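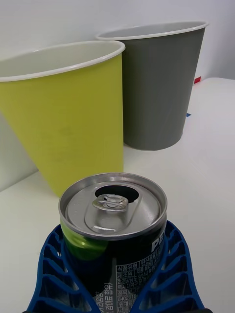 Sorting by Color with Learned Grasps: What We Changed and What Came of It
Summer project report, robotics practicum
Kusum Maurya
7 September 2021

1. How this project came about

When I joined the practicum I was given a choice between continuing somebody else's mapping work or taking on the pick and place task that the previous group had left half done. I picked the second one, mostly because I like being able to see with my own eyes whether a thing went where it was supposed to go. I had no idea how many evenings I would spend watching a gripper travel very slowly toward a soda can, and I want to say at the start that I enjoyed nearly all of them.

The task sounds small when you say it out loud. An arm picks up an object from the table and puts it into, or next to, the cup of the color it has been told. The objects are ordinary ones, drink cans among them, and the cups are plain ones in yellow and gray. The previous group had trained a policy from human demonstrations and called it Stasine, and I have kept the name for their version so that the two don't get mixed up. My version is called Ziveck, after a word my little cousin made up, and I am afraid it stuck.

The question I wanted to answer was this one: if the policy gets to see the object from the wrist as well as from a fixed spot beside the table, does it get better at the last part of the motion, the part where the object is already in the gripper and has to come down in the right place? Stasine only used the fixed view. It did well at reaching and grasping, and then it often wandered once it was holding something.

2. The data

Everything the policy knows comes from demonstrations. One person drives the arm by hand with a leader device in the next seat, and the software writes down the joint angles, the gripper opening and both views at the same moment. I recorded most of the demonstrations myself over the month of August, with kind help from others in the lab when my wrists got tired. After throwing out the ones where the recording had stopped early or the cable had snagged, we ended up with 1,263 usable demonstrations.

I was not very strict at first about where the objects started. My thinking was that variety is good, so I just put things down wherever my hand landed. My supervisor looked over the early set and pointed out, very gently, that my hand landed in nearly the same place every time. After that I used small bits of colored tape on the tabletop as reference marks and followed a shuffled list that told me which mark to start from and which cup was the target. It was slower and much duller, but the data from that half of the month is plainly better, and if I had the summer over again I would have done it that way from the first morning.

I also changed how I drove. In the early demonstrations I tended to hurry the grasp and then be very careful about the placing, with lots of tiny corrections. The policy copied the corrections faithfully, and it would hang over the cups shivering as if it couldn't make up its mind. So in the later demonstrations I tried to move at an even pace and to pause only once, just before lowering.
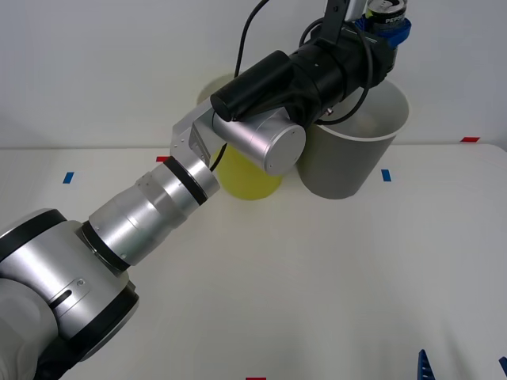 Carrying is the part of the motion where the fixed view has the hardest job. The arm itself gets between the viewpoint and the cups, and how much of a cup stays visible depends on which way the wrist has turned. A person looking at the recording fills in the hidden part without thinking about it. The policy has to learn to do that, and with only one view it has rather little to go on. From the wrist, meanwhile, you can be looking right over the top of the can at both cups, although the can takes up a good share of the view and the table farther off is lost.

3. The method, in plain terms

I kept the network itself as close to the old one as I could, so that any difference in the results would come from the views and the data and not from some clever trick. Each view goes through its own small image encoder. The two results are joined together with the current joint angles and a short code for the target cup, and out comes a little stretch of future motion. The arm follows the first part of that stretch, then the policy looks again and makes a new one.

The one thing I did add is what we called view dropping. During training, one of the 2 views is blanked out now and then at random, so that the policy can't lean entirely on either. I had read about this kind of thing and was a bit doubtful, but my first version without it had learned to ignore the fixed view almost completely. It was lovely at placing and hopeless at finding the object in the first place, which was the opposite of the problem I had started with!

Training ran on the shared machine overnight. We log our runs in a little tool called Skunholm that an earlier student wrote, and I would like to thank whoever that was, for the plots especially. I did have some trouble with it eating my notes when two people saved at once, so please keep a copy elsewhere if you are taking this over.

4. Testing

For the tests I ran 50 trials with each policy, using the same starting marks and the same targets for both. I sat with the stop button under my hand and wrote down the outcome of each trial in four plain words: placed, wrong, dropped or stuck. "Stuck" meant the arm had stopped making progress and I had given up on it, and I will admit my patience was not the same at the end of an afternoon as it was at the start. A timer would have been fairer, and the next round of tests should have one.

Ziveck placed the object correctly more often than Stasine did, and the gap was widest in the trials where the arm blocked the fixed view of the target cup. When the target stayed in plain sight all the way, the two policies were hard to tell apart. That matches what I had hoped for, but I don't want to lean on it too heavily. I trained each policy from one random seed only, and I've seen runs with the very same settings come out noticeably different.

The way they failed was different too. Stasine's misses were mostly drifting, with a good grasp followed by a slow slide off toward the wrong side. Ziveck's misses were mostly drops. It would come down at the right cup, let go a touch too early, and the object would knock against the rim. I think this comes from my own demonstrations, because when I watched them again I found that I open the gripper a moment before I have really finished lowering. It is a strange feeling to see your own bad habit played back to you by a machine.

5. A note on the fingers

The ribbed blue fingers bend around what they hold, and this helped more than I expected. With a can, the grasp does not have to be dead center to be a good one. The drawback is that they come up around the lower part of the can and leave only the upper part in view from the wrist, so the policy sees a lid and not much more. For a can that is plenty. For shorter objects I suspect there would be very little left to look at, and I did not get far enough to try it properly.

6. What I would do next

The first thing would be the release. I would like to record a small extra set in which the driver lowers fully, waits, and only then opens, and see if mixing it in cures the early drops. I'd also like to swap the positions of the cups far more often than I did. They stood side by side in most of my recordings, and I can't rule out that the policy has partly learned "left one" and "right one" in place of the colors.

After that there is the second arm. It shares the table and uses the same kind of blue fingers, and the natural next step is to have one arm hand things to the other. The Kuipers folder on the shared drive has my notes on lining up the clocks for both arms, along with a rather rambling file of things that went wrong and what I did about each. The clock notes are finished. The other file stops at the end of August, and I will add the last few entries before I return my key.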